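The Arm in the Back Room

Ponlow is a shared workshop over a tire shop, and you smell the tires before you find the stairs. Fifty bucks a month gets you a key and a shelf. Another ten gets you a bigger shelf. I pay for the small one and use the big one.

I've been up here most nights since spring, building a robot arm. Desk height, six joints, meant to pick things up off a kitchen table and put them someplace else. That's the whole ambition. I called it Grasby, the label maker was already out and I needed to type something.

Parts first. Motors from a bin of surplus stuff, five of them matched, the sixth a different make and a hair too tall. So the shoulder has a spacer. The spacer has a shim. Links are printed, white, because white was on sale. Printed the forearm three times. First one split along the layers when I tightened the clamp, second one I had mirrored, third one is on the arm now and I'm not touching it.

Controller is a Holero board, secondhand, with one dead channel and a fan that rattles. Manual is eleven pages and four of those are safety warnings in languages I don't read. Took me two evenings to find out the enable pin wants to be held low. Page nine, in a footnote.

Bill so far, $1,317. I keep the reciepts in a coffee can. That number includes the wrong bearings, which I can't return, and a second power supply after the first one started to hum. It doesn't include pizza.

The wiring went badly. I ran the encoder lines right next to motor power, all in one neat sleeve, very proud of it. Joint three jumped every time joint two moved. Pulled it all out. Shielded cable for the encoders now, other side of the arm, zip ties every couple inches. Ugly. Quiet though. I logged 132 moves in a row that night with no jump and went home at two in the morning feeling like a genius.

Then I crashed it into the bench vise the next day. Typed a minus sign. Cracked a fingertip, bent a bracket, scared the guy on the lathe. There's a big red stop button screwed to the bench now, where my left hand naturally lands.

So I do simulation first. Amissah is the program, free, runs okay on my old laptop if I shut everything else. You give it an arm, a room and some things to grab, and you can be as dumb as you like. Minus signs all day long. I set up everything in there before the real motors get power.

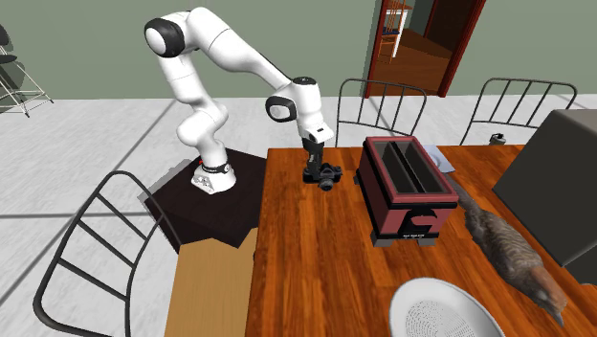
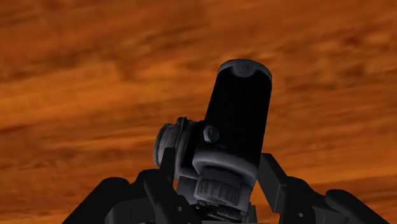

Clearance is what eats my evenings. An arm has to get down to the thing it wants without its elbow swinging through the things it doesn't, and the planner has no feelings about small appliances. It'll take the shortest path and bill you later. With the simulated arm hanging over the camera, the red toaster standing in the middle of the table is the obvious thing to hit on a sweep to the right, so I added a waypoint: straight up, then over, then down. Slower by a couple seconds. Fine. On the real bench the toaster's job is done by a paint can, and the same waypoint clears that too, with maybe an inch to spare. I'd like two.

Grip is the other half. Flat fingers want to meet flat sides. Anything round wanders, and how much depends on the pads, and mine are cut from an old mouse mat. Tried bike tube first, too grabby, it wouldn't let go. Thinking about silicone. There's a guide on the Ponlow shelf about casting it and I've read most of teh first chapter.

Still on the list for July: a proper bracket for the shoulder, a new fan for the Holero, and the cable strain relief at the wrist, currently tape. Also a bigger shelf. I should probably start paying for it.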